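Can it tidy up yet? Report on our term project

Group: Min-kyu Oh, Elif Naz Gezer, Chak-lun Chiu
Supervisor: Bożena Pietrzak

1. What we set out to do

The question we were given was whether a robot arm could do a chore that a bored teenager can do. We chose putting small household things away in a bin and getting them out again, mostly because Chak-lun had read that this was "largely solved". We would like to have a word with whoever wrote that.

The arm is the department's old Skokari, with a plain two-finger gripper and a small camera at the wrist. The software that decides where to close the fingers is Min-kyu's, built on top of what last year's group left behind, including their comments, one of which reads "do not touch, no idea". We touched it in the second week. They were right.

2. The chore

One run of the chore goes like this. Socks, a sponge, a plastic cup or a packet of rice goes into the bin by hand, one at a time. The arm looks in, picks the thing up, lifts it over the rim and sets it down on a tray to the left. A run counts if the object ends up on the tray and stays there. Throwing does not count, although the arm did it twice with some style.

We began with a matt grey bin and got cocky. Bożena then suggested we try something that people might have at home, and we moved to shiny orange plastic. Most of the rest of this report is about that decision.

3. Results

In the grey bin we made 53 runs and 9 of them failed. Most of the failures were socks, which have no shape until you let go of them.

In the orange plastic we also made 53 runs, and 23 failed. The socks were no worse than before. What went wrong was nearly always the looking. A glossy wall shows the camera a window, a ceiling light, or both, and the software takes a bright patch with a hard edge to be a thing worth having. On one run the bin was empty (Elif had forgotten to put the sponge in) and the arm went for a reflection, closed on it with great care, carried it out and placed it on the tray. By the log this was a success. We have counted it as a failure, after some discussion.

Clear film and tape gave a milder version of the same trouble. Creases in it glint in little white streaks, and the streaks shift when the camera does, so from two views the software gets two opinions and dithers between them. A person sees a bit of tape and forgets about it at once. We had not appreciated what a talent that is.

The picture at the foot of the page is the wrist view, looking in with nothing to fetch. Note the glare on the right of the back wall, with the dark line through it. It looks far more like an object than the sponge ever did.

4. What helped

Drawing the blinds helped a good deal. It is a poor sort of household robot that needs the blinds drawn, but we record it anyway.

Moving the camera a little and looking again also helped, as reflections slide across the wall and a cup does not. This made each run slower. Do-yoon Cho from the group next door watched a whole pick with the second look switched on and went off to make tea before it had finished -- he came back in time for the end.

Adding more training pictures helped less than we had hoped. We labelled 1349 of them over a long weekend and the arm became excellent at finding cups. It had been fairly good at cups before.

5. So, can it?

In a grey bin, with cups, yes. With socks, sometimes. In anything you could see your face in, we would stay in the room. None of us would yet trade it for the bored teenager, who is slower to start but doesn't try to pick up the window.

If another group carries on with this, the thing to look at first is how hard the fingers are closing. The gripper reports when it has shut on nothing, and our code ignores that completely. We found this out while writing section 3. Min-kyu has put a note in the code, just under the old one. 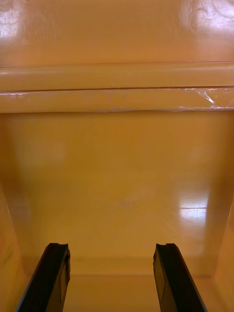
Page last changed: March, by E. N. Gezer (typos in section 4)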